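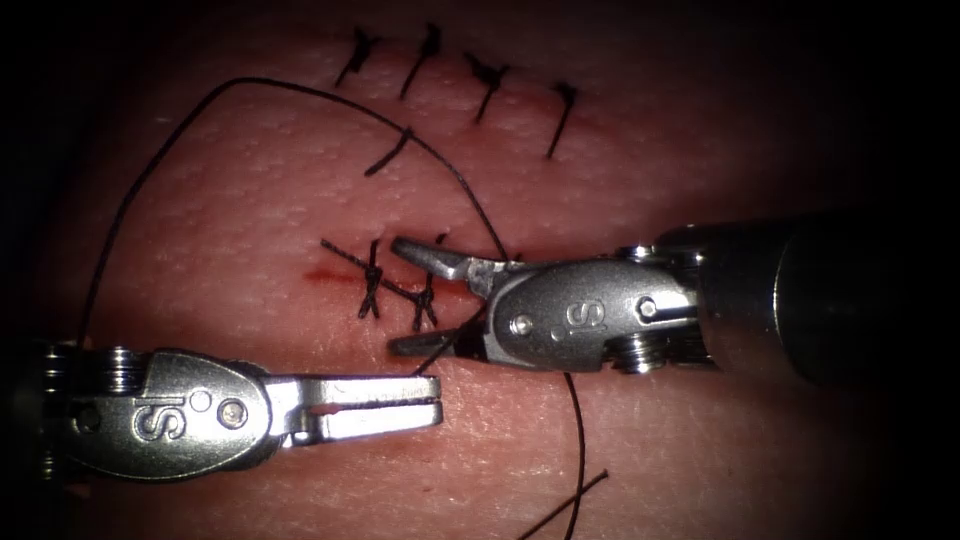

Several visitors remarked that they had expected the robot to do the sewing by itself, and one asked twice whether the surgeon could be in another building. Staff at the Ristport training centre answered both points during the open afternoon held on 05/06/2018. The instruments move only when the person at the controls moves, they explained, and at Ristport that person sits in the same room.

The afternoon was arranged by the centre together with Villgate, which runs its courses for surgical trainees, and was open to local residents as well as hospital staff. Some 2000 invitations had been sent to households in the area. Guests were received in groups of 15 and taken first to the lecture room, where a short talk covered the history of the centre and the way its courses are organised.

The main demonstration was of stitching. Trainees worked on pads of synthetic tissue, using two robotic instruments to place and tie separate stitches in black thread across short cuts. Visitors followed the work on a screen beside the controls — the tips of the instruments are small, and the knots are difficult to judge from a chair. Each group then had time for questions. Many of these concerned training, and in particular how long a beginner must practise before taking part in an operation. The centre replied that no fixed number of hours is set and that each trainee is assessed separately.

A second room was given over to Plonico, which supplies the practice pads, and guests were able to handle unused pads and try tying a knot by hand. The Bakalis Library showed a selection of older textbooks on surgery in the corridor.

The centre intends to hold a further open afternoon in January. Places will be free of charge but must be booked in advance through the reception desk. Schools wishing to bring a class are asked to write to the centre before the end of the autumn term.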